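Chapter 6
Land, Tenants and the Local Tax Base

When a town zones land for industry, it is making a bet on who will rent it. Stesembridge made that bet on 1,482 acres east of the rail line. The first tenant, Prilletti, leased three lots and hired nearly 2,000 people.

This chapter looks at what the town spent before the lease was signed. Roads, water and power came first, paid for with bonds.

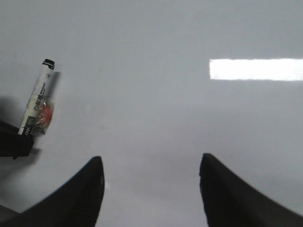 Those bonds were to be repaid from property taxes on the finished buildings. Section 6.1 covers how assessors value a building that is still going up. Bring your notes on depreciation from Chapter 3.

Related chapters
Farahani: A Warehouse Lease
The Gosia Rail Spur
Reading a Bond Schedule

© 2022 Shirin Hosseinzadeh | Contact | Back to top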